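Search tickets, assets, people

Ticket 312 – Snack tray packing, Trisulville – pick cell keeps stopping on mixed trays
Status: open, waiting on Grastus 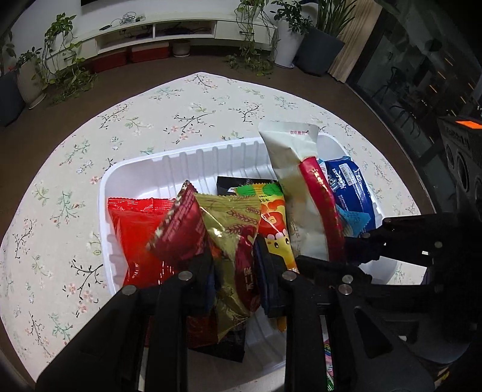 Opened 28th May, Teresa Matos, packing lead

Third stop this shift. Cell quits on mixed trays, single-item trays run fine. Error is "grip not confirmed" every time. Clear it, goes again, stops again. Whoever is on the line has to walk over, hit reset, walk back, and their own trays pile up meanwhile. We were told one person could mind the cell and do labels too. Not with this many resets.

Target is 600 trays a shift. Not close.

Update – Vieira, maintenance
Checked air, checked cables, reseated the finger bolts. No play in the linkage. Ran the grip test empty, passes. Ran it on a boxed item, passes. Foil bags are where it goes wrong, the wrapper gives and the jaw closes further than the recipe allows, so it thinks it missed.
Widened close tolerance from 2 mm to 6 mm. Leaving it overnight.

Update – Teresa
Better on foil. Now it takes two packs at once when they overlap, and doesn't stop for it. So the error went away but the trays are wrong, and we only find out at the check table. I would rather have the stops. Please put it back or fix it properly.

Also – night crew has been laying the packs flat before the tray goes in so the cell doesn't choke. That's a person doing extra handling for the machine and it isn't on anybody's job sheet. Nobody got asked. Either it's a task and gets time or we quit doing it.

Update – Vieira
Put back to 2. Agree on the double picks, my mistake, should of tested with overlap.
Sent logs to Grastus. They want hand-picked runs on mixed trays, so they can see how a person gets a finger down beside a pack without dragging the next one. Asked if packers can do these in paid time, not on break. Wilatine office said yes, in writing, attached to the ticket.

Update – Teresa
Good. Two of mine said they'll do it, both long time packers. They want to know if this is so the cell can take over mixed trays for good. Told them I don't know. Can somebody from the office come down and answer that, it shouldn't be me guessing.

For now:
– mixed trays by hand, both shifts
– cell on single-item only
– no pre-laying packs flat, night crew told
– labels go back to having there own person

Update – Vieira
New recipe from Grastus due in June. Will test with overlapping foil first, Teresa at the check table before anything gets signed off. Keeping ticket open.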